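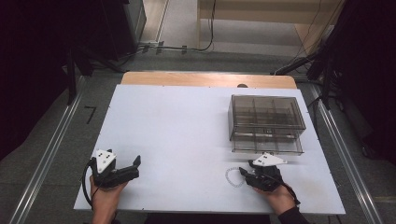 4.2 Venue attributes and booking decisions

Couples who booked a lakeside venue were asked which details on the venue's own page had mattered to them. The survey drew 261 complete responses, all from couples who had signed a contract with one of the 6 sites listed by Satby. Guest capacity was named most often, followed by the total price and the rain plan. Views came fourth — lower than venue managers had expected in the February interviews.
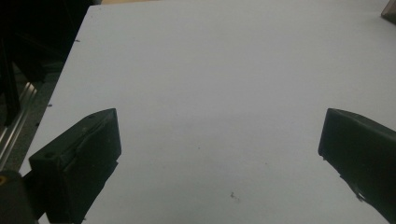 Figure 2. Source: Jila project archive.

Ceremony and reception in one place was treated as a separate item. Couples with older relatives on the guest list rated it higher, and many mentioned parking in the same comment.
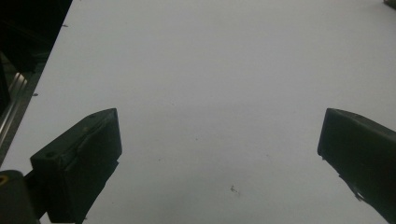 Outside catering split the sample. At Fisurar, where couples may bring their own caterer, the policy was often given as the main reason for booking. At Buschmann, which has an in-house kitchen, it was hardly mentioned. We return to this difference in Section 5.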